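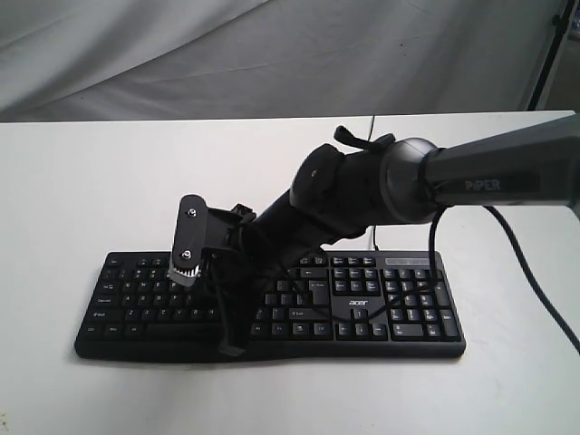
Rovico Ladies have kept hold of their captain, Seija Heinonen, who signed on for two more seasons on 9th June, much to the relief of everyone who sat through that long and rather damp run-in back in May. She scored 11 goals from midfield last term (a fair few of them with her head!) and nearly 1,000 people turned up for the final home match. Coach Latifa Erraji is still hoping to bring in a left-back before training resumes.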